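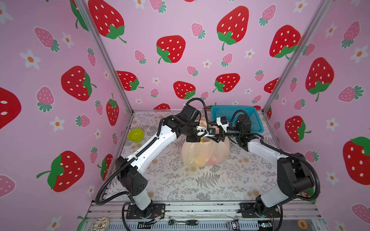 Chapter 6
Comparing Grippers on Soft Packaging

Learning objectives

After studying this chapter, the reader should be able to:
state a comparison question that a bench trial can answer;
separate the effect of the gripper from the effects of the arm, the camera and the controller;
choose trial counts and scoring rules before any data are recorded;
report failures in a form that another laboratory can use.

6.1 Why bags are difficult

The previous chapter dealt with rigid objects: blocks, bottles and boxes whose shape is the same before and after contact. A plastic bag has no such shape. It folds under its own weight, slides over whatever it contains and may cling to a fingertip after the fingers open. A gripper that scores well on blocks may do poorly on a bag, and the ranking of two grippers can reverse when the object changes.

Thin film also causes trouble for cameras. Light passes through it and reflects from it at the same time, so that the visible edge of the bag may differ from the edge the fingers will meet. Depth readings are often missing over exactly the region where a grasp is planned. For this reason, a trial on bags is always partly a trial of the camera, and the report should say so.

6.2 The running example

Throughout this chapter we refer to a series of trials carried out with a two-arm bench at the Flonley teaching laboratory. Two sets of fingers were compared, called Sikisska and Flallel in the tables. The task was unpacking: the arms open a bag of produce and move the contents to a basket. Each set of fingers was given 50 attempts under the same controller settings, and a later series extended the total to 332.
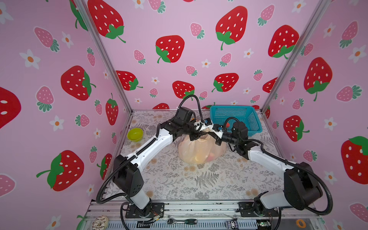

Figure 6.1 Both grippers at the gathered top of a produce bag, with the mesh basket at the back right.

The task divides into two stages. In the opening stage, both grippers must hold the film at once and pull in a coordinated way. Here the main quantities are finger friction, closing force and the timing error between the arms. In the transfer stage, one gripper reaches past the film to the fruit, and the width of the fingers matters more than their friction. A single success rate for the whole task hides this division – two finger designs may reach the same figure and fail in quite different places.

6.3 Holding the rest of the system still

A fair comparison changes one component at a time. When the fingers are exchanged, the camera mount, the cable routing and the controller gains should remain as they were. Cables deserve particular attention. A stiff conduit at the wrist adds a torque that varies with arm posture, and an exchange of grippers that also shifts the conduit has changed two things.

The starting layout should be restored before each attempt. In the running example, a layout was accepted if every object lay within 2 centimeters of its marked position. Resetting took roughly 300 seconds per attempt in the first week, a cost that should be included in any plan.

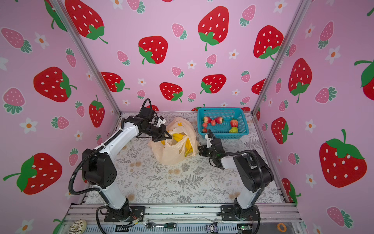 Natsumi Hosoda, writing in the notes to an earlier edition, objected that a strict reset rewards a controller for memorizing the table. She would move the basket on every attempt and accept a wider spread in the results, on the grounds that a finger design worth buying should survive a small change in layout.

The objection has merit, and the two approaches answer different questions. A fixed layout shows small differences between fingers with fewer attempts. A varied layout gives a better estimate of performance in use. Section 6.5 describes a mixed plan in which the same list of varied layouts is presented to each gripper in turn.

6.4 Scoring rules

Scores must be defined before the first attempt is recorded. We begin with the simplest rule, in which an attempt either succeeds or fails, and then consider rules that give partial credit for each stage.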